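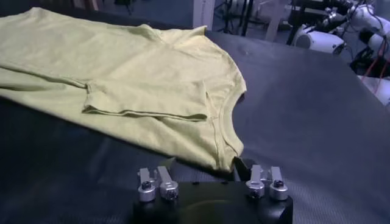
# School kitchen software: Skiltberg vs. Pichon for allergen tracking and portion planning

**pascal_legoff** wrote:

Pascal Le Goff here, food service lead for the Clernlow schools. We run 4 kitchens and serve 1032 lunches on a full day. Our menu and recipe system is Pichon, hosted, on a contract that ends in August. The district wants a comparison with Skiltberg before it signs again.

Requirements, in order:

1. Allergen flags that carry through from ingredient to sub-recipe to menu line.
2. Portion scaling by age band. We use two bands.
3. Production sheets that print on one page per kitchen.
4. Export of nutrient totals by week as CSV.

Pichon does 1, 2 and 4. It does 3 badly. Skiltberg's demo showed all four, but the demo database had 388 recipes in it and ours has 2485, including a lot of near duplicates. I would like to hear from anyone who has migrated a recipe file of that size.

---

**tallow_and_rye** wrote:

Migrated from Pichon to Skiltberg two years ago, smaller file than yours. Nutrient values came over clean. Sub-recipes did not. Pichon stores a sub-recipe as a reference and Skiltberg imports it as a flat ingredient list unless you load the sub-recipes first as their own file. The import guide mentions it in an appendix.

If you load in the wrong order, the allergen flags still look right on day one. They break the first time a supplier changes a product, as the flattened copy no longer points at anything.

---

**brineline** wrote:

> They break the first time a supplier changes a product

I don't agree that this is a Skiltberg fault. Pichon has the same weakness if the cooks save local copies of a base recipe, and most of them do. We had three versions of one white sauce and only one of them carried the milk flag from the current product record. The software did what it was told.

Clean the file before you compare anything. Near duplicates will cost you more hours than the import.

---

**tallow_and_rye** wrote:

Local copies are a training matter. An importer that silently drops references is a software matter. Both can be true of the same kitchen – they still need different fixes.

---

**pascal_legoff** wrote:

Load order noted, thank you. On duplicates: is there a way to find them in Pichon without going through by eye? The name search is exact match only, so "Lentil soup", "Soup, lentil" and "Lentil soup NEW" are three unrelated items to it.

---

**mossgate_kitchens** wrote:

Export the ingredient lines, not the recipe headers. Sort by recipe ID, build one string per recipe from the ingredient codes in ascending order, leave out the quantities, then look for repeated strings. Anything that matches is a candidate. Check yield and method before merging, or you'll fold a vegetable side into a soup base.

It misses duplicates where somebody swapped one oil for another. You can map all oils to one code for the purpose of the match. Keep that mapping out of the live file.
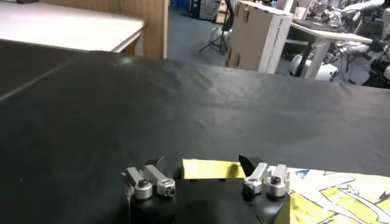

*Attachment 1, posted by mossgate_kitchens*

On production sheets, Skiltberg does fit one page, but only if the menu has no more than two choices per service. A third choice pushes the allergen column to page two. We tape them together.

---

**brineline** wrote:

An allergen column on a separate sheet would fail our internal audit. Did support offer a layout change?

---

**mossgate_kitchens** wrote:

They offered landscape. It fits in landscape at a type size my cooks can't read from the counter. We went back to portrait.

---

**udard_user_12** wrote:

Has anyone considered Udard? It's built for hospital catering, so the age bands have to be set up as diet codes, which takes an afternoon. After that the scaling works. The production sheet is a template you can edit yourself, including column order, so the allergen column can sit directly after the dish name.

Drawbacks: no supplier feed, so product changes are keyed by hand. The CSV export gives daily totals and you sum the week yourself.

---

**tallow_and_rye** wrote:

Hand keying product changes rules it out for me. That is the step where errors get in, and with several kitchens ordering separately you would need one person checking every substitution.

---

**udard_user_12** wrote:

We have one person checking every substitution anyway. I would not trust a feed without it. The supplier's record is sometimes behind the label on the box, and the label is what counts.

---

**brineline** wrote:

Agree with that last part. We read the label at delivery and write the product code on the sheet. The feed is a convenience.

---

**pascal_legoff** wrote:

Status as of 2021-12-12: ran the ingredient string match on a single kitchen's recipes. It found more candidates than I expected, mostly soups and tray bakes. I'll do the remaining kitchens before asking Skiltberg for a trial import, sub-recipes loaded first. I've also asked them for a three-choice sheet in portrait and will post the PDF if they send one.

Udard is on the list for the template alone, but I don't think the district will accept keyed product changes.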